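Why I stopped buying the refill

By Young-sook Kwon
1/21/20

When I moved to this country I was surprised how many shops want to sell me a refill. Soap, shampoo, dish liquid, all of it comes in a soft bag with a green leaf printed on the front. At first I was very happy about this. In my old building we carried our bottles to a small shop called Umali, and the owner filled them from a big tank. I thought the bag was the same idea in a modern form.

I do not think so anymore. The bag of Jellard hand soap in my store holds 500 milliliters. My bottle holds a little more than half of that. So I fill the bottle, and then the bag stands open in the cabinet, held with a clothespin, and slowly it falls over. My husband says I am too careful with such things. Maybe he is right, but he is not the one who washes the shelf.

There is also the question of price. I kept my receipts from last February, and for the whole year I paid 53 dollars for refills. The same amount of soap in new bottles would be about the same money. The customer does extra work and the company saves on plastic, but the saving does not come to the customer.

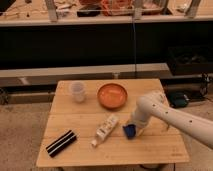 I wrote a letter to Floltley, who make the dish liquid I like, and asked if my bag can be recycled. They answered after 4 weeks, very politely. The bag is made of several layers, they wrote, and our city does not accept it. The hard bottle, the one I was told to feel bad about, goes in the normal bin.

I understand that a bag uses less plastic than a bottle, and less weight in the truck is also good. I do not want to say that these companies are lying. But I would like them to print the full information as large as they print the leaf.

What I want is the tank. In the Prirkar neighborhood there is now one store that has it, and I go there on the bus with two bottles in my backpack. The trip is long and the store closes early. If a supermarket put a tank next to the vegetables, I would use it every month, and I believe my neighbors would too.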